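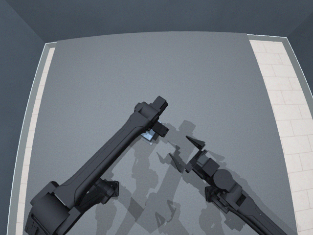

The Fastville intake form had 219 fields, and the clerk on the night shift at Gendcombe was paid to remove them. At 9 each evening she exported the records, sorted by last use, and deleted whatever came back blank. Field 412 — the numbering had never been reset — came back full.

It was labeled "Remarks" and appeared on no page.
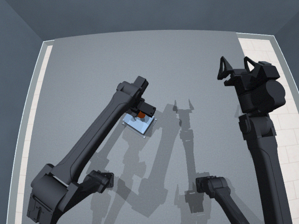
She opened the Haugen log and read the newest entry. It said: gray surface, small pale blue item, orange object above it, shadows across the lower center. The submitter field was empty. She set 412 to required and saved the form.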